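Skareck Rentals – end of year walk-through, Unit 8
December 31, 2019

Front door lock OK
Smoke alarm OK – new battery, tested 2 times
Hall light OK
Stairs OK, tread near bottom creaks, no movement
Window latches FAIL – back bedroom won't close all the way
Outlets OK
Side table / shelf SEE BELOW
Water heater OK, meter reads 2,614

Comments

Side table. Board on top is just resting there, not fixed to anything. Needs brackets or a strip screwed in underneath before anybody loads it up. Mug and funnel up on it, fine for now, nothing heavier please. Keep glass away from the edges.

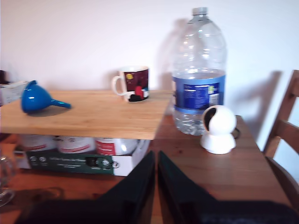 Water jug to stay on the table and not go up on the board, a jug that size is to much weight up high. Cap on. Any cable back there gets clipped to the wall, I don't want one hanging where a foot or a vacuum can catch it. Boxes underneath OK as long as they aren't holding the board up. Wipe table.

Back bedroom window. Latch bent. Trimska has the part, ordered once allready and they sent the wrong side. Tape over the gap til then.

Stairs. Leave it. Look again in February.

Brackets – Lovus ones from the shop, not the thin kind we used in Unit 2. Check they sit level.

Result: PASS with repairs, 2 items open
Copy to Afolabi Property office, keys back on hook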